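プロジェクト実習 報告書
靴をそろえるロボットが靴を落とし続けた話

はじめに

うちの班がやったのは「玄関の靴をそろえるロボット」です。脱ぎっぱなしの靴をつかんで、向きを変えて、壁ぎわに並べて置く。企画書を出したときは楽勝だと思っていました。靴は割れないし、水もこぼれないし、多少雑に扱っても怒られない。先輩の班が去年コップで泣いていたのを見ていたので、わたしたちは賢い選択をしたつもりだったんです(本当に、そのときは)。

この報告書は、完成したものの紹介としてはあまり役に立ちません。発表会で動いたのは最初のほうだけで、途中からは靴を落としてばかりでした。そのかわり、なぜ落としたのか、そのあいだに何が危なかったのかは、かなり細かく書けます。来年同じ装置を使う人はたぶん同じところで引っかかるので、そのつもりで長めに書きます。

班のメンバーは、わたしとヘイリー・エルウッドさん、カルティニ・シレガルさん。ヘイリーがアームの制御、カルティニが学習、わたしがデータ集めと、その他いろいろです。その他いろいろの中に「指先の手入れ」が入っていたことを、わたしはだいぶ後になって知ります。

装置について

使ったのは、研究室で Sidside と呼ばれているシステムです。手で持って使うグリッパーと、アームの先に付けるグリッパーが組になっていて、どちらも同じ形の指が付いています。人が手持ちのほうで作業をして、そのときのカメラ映像と、手の動きと、指の開き幅を記録する。その記録で学習させた方策を、アームのほうで走らせる。アームを直接操縦しなくていいので、データ集めがとにかく速いです。

作業場所は Stotwood 棟の一階、実習室のいちばん奥。床が木なので靴が映えるし、日当たりもいいし、自販機も近い。ただし廊下側の扉から入ってくる人が、必ずアームの横を通ることになります。この配置のことは、あとで反省点として出てきます。

指の開き幅の記録について少しだけ書いておきます。手持ちのほうもアームのほうも、幅は根元の回転角から計算しています。基準点は「指先どうしがぴったり閉じたところ」で、毎朝これをゼロに合わせてから始めます。というか、手順書にはそう書いてあります。わたしたちがゼロ合わせをしたのは、白状すると、最初の日だけでした。閉じるたびにちゃんと閉じているように見えたので、ずれるものだという発想がなかったんです。

データ集め

靴集めはめちゃくちゃ楽しかったです。スニーカー、サンダル、長靴、黒い革靴。カルティニが同じ学生寮の人たちに声をかけてくれて、返却予定の書かれた付箋つきの靴が実習室にずらっと並びました。Brultevville の古着屋さんで片方だけの靴を安く譲ってもらったりもしました(片方だけなので、そろえる練習には使えないと持ち帰ってから気づきました。つかむ練習には使えました)。

作業の中身は単純です。手持ちグリッパーを開いて、靴をまたぐように下ろして、閉じて、持ち上げて、向きを変えて、置く。ひとつ終わったら靴をぐちゃっと散らして、もう一回。これを延々とやります。手首が痛くなるので交代しながらやりましたが、夕方になるとみんな無口になりました。

最終的に集まったデモは2000本。数だけ見ればうちの研究室の学生実習でいちばん多いはずで、わたしはそのことをいろんな人に自慢しました。自慢しなければよかったと思っています。

データの置き方で、ひとつ地味に助かったことがあります。カルティニが「あとで絶対に困るから」と言って、デモのファイル名に集めた順の通し番号と靴の種類を入れてくれていたんです。わたしは正直めんどくさいと思っていました。靴の種類をいちいち選ぶの、ほんとに手間なんですよ。でもこれがなかったら、原因は今もわかっていなかったと思います。

最初の方策はちゃんと動いた

集め始めて早い段階で、そこまでのデータだけを使って一度学習させています。これはうまくいきました。スニーカーはほぼ問題なし、革靴もちょっと斜めになるくらい。ヘイリーが動画を撮って、三人で食堂で何回も見ました。長靴だけは全然だめで、筒のところを押して倒すだけでしたが、それはまあ長靴なので。

この時点で満足して止めておけば、発表会は平和だったはずです。でもデータを増やせばもっと良くなると思うじゃないですか。わたしたちは増やしました。

増やしたら悪くなった

全部のデータで学習し直した方策をアームで走らせたら、靴を落としました。つかむところまではきれいなんです。位置も角度も前よりずっといい。指がすっと下りて、靴の横にぴたっと来て、閉じる。で、持ち上げかけたところで急に指の力が抜けて、靴がごとっと落ちる。何回やっても同じような落ち方をしました。

わたしたちはまず学習を疑いました。カルティニは学習率を変え、画像の切り抜きを変え、データを混ぜる割合を変え、ついにはサーバーの夜間枠を押さえて全部やり直しました。結果は同じ。つかむまでの動きがどんどん上手になっていくのに、落とすのは変わりません。

次に疑ったのは靴です。革靴は表面がなめらかなので、すべって落ちているんだろうと。わたしは革靴のデータを減らしてみようと提案して、実際に減らしてもらいました。そうしたら革靴のつかみ方が下手になっただけで、落とすのはやっぱり落としました。スニーカーも同じように落としていたのに、どうしてあんなに革靴のせいにしたがったのか、今となっては不思議です。見た目がつるっとしているものは疑われやすいです。革靴には悪いことをしました。

ヘイリーは通信の遅れを疑っていました。アームに指令が届くのが遅くて、持ち上げるタイミングと閉じるタイミングがずれているんじゃないか、という説です。これは筋がよさそうに聞こえたので、丸々ひと晩かけて全部の時刻を記録して突き合わせました。遅れはありましたが、最初のうまくいった方策のときとまったく同じ遅れでした。

ヒヤリとした件

ここからは安全の話です。実習の安全担当の先生に提出した報告と中身は同じですが、そちらはもっと固い文章なので、こっちでは思ったとおりに書きます。

水曜の夕方でした。いつものように革靴を落としたので、ヘイリーが柵の中に入って靴を拾おうとしました。アームは止まっていました。少なくとも、動いていませんでした。わたしは制御用のパソコンの前にいて、画面に「グリッパー停止」の黄色い表示が出ているのを見て、いつもの癖で復帰ボタンを押しました。それまで何十回と押していたボタンです。

アームが跳ねるように動いて、指先がヘイリーの手のすぐ横を通りました。当たっていません。けがもありません。でも、音がすごかった。ヘイリーは靴を放り出して後ろにさがって、しばらく三人とも黙っていました。カルティニが非常停止を押してくれたのはその直後で、いちばん近くにいたわたしは固まっていて何もできませんでした。

何が起きていたかというと、グリッパーが停止したときにアームのほうも一緒に一時停止になるのですが、方策のプログラムはそのまま走り続けていて、目標位置だけがどんどん先へ進んでいたんです。復帰ボタンを押すと、アームはたまっていた差を一気に取り戻そうとします。手順書では、復帰の前に方策を止めて、現在位置を目標に入れ直すことになっています。わたしはそれを飛ばしていました。急いでいるときにたまたま飛ばした、と書けたら格好がつくのですが、慣れてからはずっと飛ばしていました。それまでは停止してすぐ押していたので差が小さくて、軽くぴくっとする程度だったんです。あの日はヘイリーが柵に入るあいだ、いつもより長く置いてから押した。差が大きくなっていた。

それから、停止中だからといって人が柵に入るのを誰も止めなかったこと。声をかけずに復帰したこと。どちらもよくないです。その日は実験をやめて、片づけて、帰り道にわたしはヘイリーに何度も謝りました。ヘイリーは「わたしも入るって言わなかったし」と言ってくれましたが、押したのはわたしです。

次の日から変えたのは次のとおりです。

・柵に入る人が非常停止を押してから入る。押したまま出てくるまで誰も触らない。
・復帰ボタンを押す人は、押す前に声を出す。返事が全員からそろうまで押さない。
・グリッパーが停止したら方策のプログラムも一緒に止まるようにする(ヘイリーがその日のうちに書きました。短い修正でした)。
・復帰直後の速度に上限をかける。
・扉側の通路には床にテープを貼って、動かしているあいだは通らないでもらう。

黄色い表示の意味

ヒヤリの件で、わたしたちはようやく黄色い表示をまじめに読みました。それまでは「落としたから停止した」と思い込んでいたんです。順番が逆でした。先にグリッパーが停止して、力が抜けて、そのせいで靴が落ちていた。

停止の理由は過電流でした。指が強く閉じようとしすぎて、モーターの保護が働いて切れていたわけです。ログを見ると、落とした回では必ずその直前に電流がぐっと上がっています。ずっと記録されていたのに、誰も開いていませんでした。

じゃあなんで強く閉じようとするのか。グリッパーへの指令は幅で出しています。方策が「この幅まで閉じて」と言い、モーターはそこまで閉じようとする。靴があって閉じきれなければ、力がどんどん上がる。だから方策が出している幅が、靴の幅に対して狭すぎるということになります。人間のデモをまねしているはずなのに、なぜ人間より狭く閉じるのか。

カルティニの通し番号がここで効きました。同じ革靴をつかんでいるデモだけを抜き出して、持ち上げている最中の指の幅を、集めた順に並べてみたんです。まっすぐ横に並ぶはずの点が、きれいに右下がりになっていました。靴が日ごとに細くなっている。そんなわけないので、変わっていたのは指のほうです。

原因は指先の内側でした

手持ちグリッパーの指先のブロックには、内側にすべり止めの灰色の帯が貼ってあります。データを集めているあいだに、これがすり減って、毛羽立って、端からぼろぼろになっていました。最初は厚みがあったので、革靴をはさんだときの指の幅はそのぶん広く記録されます。減ってくると、同じ靴でも指がもっと内側まで入る。

毎朝ゼロ合わせをしていれば、減ったぶんは基準のほうに吸収されて、差はほとんど出なかったはずなんです。やっていないので全部そのまま記録に入りました。一方アームのほうの指先は、走らせる時間がデータ集めよりずっと短いので、ほぼ新品のまま。減った指で集めた幅を、厚い指で再現しようとするので、閉じすぎる。それで過電流。最初の方策がうまくいったのは、まだ帯が減っていないころのデータだけで学習していたからでした。

ノギスで測ったら、新しい帯を貼ったときとの差は2ミリでした。たった2ミリと言いたくなりますが、革靴の硬いところを左右からはさんでいるときの2ミリは、モーターにとってはかなり無理な相談です。スニーカーはやわらかいからつぶれてくれるかというと、方策が持つ場所としてわりと硬いかかと寄りを好むので、やっぱりだめでした。

くやしいのは、映像にずっと映っていたことです。カメラが手元に付いているので、指先は全部のデモに入っています。わたしは手首の角度とか靴の位置とか、そういうところばかり見ていて、いちばん手前でひらひらしているものを背景みたいに扱っていました。 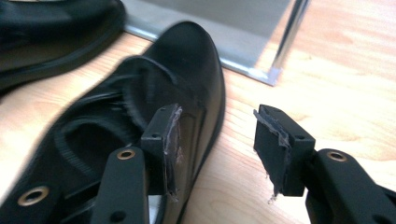
図1 革靴のデモより、手持ちグリッパーのカメラ映像。指先の内側の灰色の帯がすり切れ、右の指先からは白い繊維が垂れている。

図1を先生に見せたときの第一声は「君たち、これで続けてたの」でした。続けてました。カルティニなどは途中で一度、帯の糸くずが靴に付いたのを手で取っていたそうです。わたしも取った記憶があります。ごみが付いたなと思って、捨てて、次のデモを始めました。どこから来たごみなのか考えなかったんですよね。

もうひとつ、毛羽立ちには見た目の影響もあったかもしれません。新品の帯と、ほつれた帯では、カメラに映る指先の輪郭がけっこう違います。アーム側はきれいな指なので、方策にとっては見慣れない手で作業しているようなものです。ただ、こちらは幅の影響と切り分けて調べる時間がありませんでした。推測のままにしておきます。

直してみた

帯を買い直すのに少し手間取りました。手持ちグリッパーはもともと Ağca という小さな工房に作ってもらったもので、帯の型番が研究室に残っていなかったんです。問い合わせのメールを書いて(丁寧すぎて長い、とヘイリーに半分削られました)、同じものを送ってもらいました。

データの直し方は二通り考えました。ひとつは減り具合を見積もって、幅の記録をあとから足し算で補正する方法。もうひとつは、減ってからのデータを捨てて集め直す方法。集め直すには時間が足りないので、補正でいくことにしました。デモの合間に指を完全に閉じている瞬間がところどころ残っていたので、そこの値を拾って基準にし直しています。拾えない日は前後の日からつなぎました。このへんは雑です。

補正したデータで学習し直して、帯も両方のグリッパーで貼り替えて、革靴とスニーカーを混ぜて30回試しました。過電流で止まったのは2回。どちらも革靴で、靴のつま先寄りの硬いところを斜めにはさんだときです。落とすこと自体はほかの理由でもまだありますが(置くときに自分で蹴る、など)、あの急に力が抜ける落ち方はほぼ見なくなりました。

発表会について

正直に書くと、発表会には間に合っていません。補正版の学習が終わったのは発表会の後で、当日見せたのは古いほうの方策です。最初のデータだけで学習した、あのうまくいったやつに戻せばよかったのに、重みのファイルを上書きしていました。これはわたしのミスです。当日は前半の数足がうまく並んで、後半はごとごと落としました。拍手はもらえました。長靴を出さなかったのは正解でした。

当日も新しい安全ルールで動かしたので、落とすたびに方策を止めて、声をかけて、非常停止を押して、拾って、という流れになり、見ている人にはだいぶ間延びして見えたと思います。後ろのほうで見ていた先生があとで、あの間延びはよかったと言ってくれました。

来年の班へ

手順書に足した項目を、そのまま写しておきます。

・朝いちばんに、手持ちとアーム両方のゼロ合わせ。やった人が名前を書く。
・指先の内側を毎回写真に撮って、前の日のと並べて見る。毛羽が見えたら貼り替え。
・帯を貼り替えた日はデータのファイル名に印を入れる。
・同じ基準物(うちは木のブロックを使いました)をはさむデモを、一日の最初と最後に入れる。幅が動いたらその日のデータは保留。
・黄色い表示が出たら、消す前に理由を読む。
・うまくいった方策の重みは別の場所にコピーする。
・靴は返す相手の名前を中じゃなくて箱に貼る。付箋は取れます。

基準物のデモは、手間のわりに効果がいちばん大きいと思います。ブロックは勝手に細くなったりしないので、幅のずれがすぐ見えます。

残っている課題としては、まず幅で指令を出すのをやめて、力に上限を付ける方式に変えること。ヘイリーが途中まで書いたものが共有フォルダにあります。電流の値はそのまま取れるので、難しくはないはずとのことです。それから、図1のような指先の部分だけを映像から切り出して、帯の傷みを自動で見つけられないかという話もしました。カルティニが乗り気なので、9月に時間が取れたら少しやってみるつもりです。長靴は引き続き、誰か得意な人にお願いします。

補正に使ったスクリプトと、革靴だけを抜き出した幅のグラフは班のフォルダに入れてあります。グラフの縦軸の単位が途中までミリじゃなくて生の角度になっているので、見るときは新しいほうの版を開いてください。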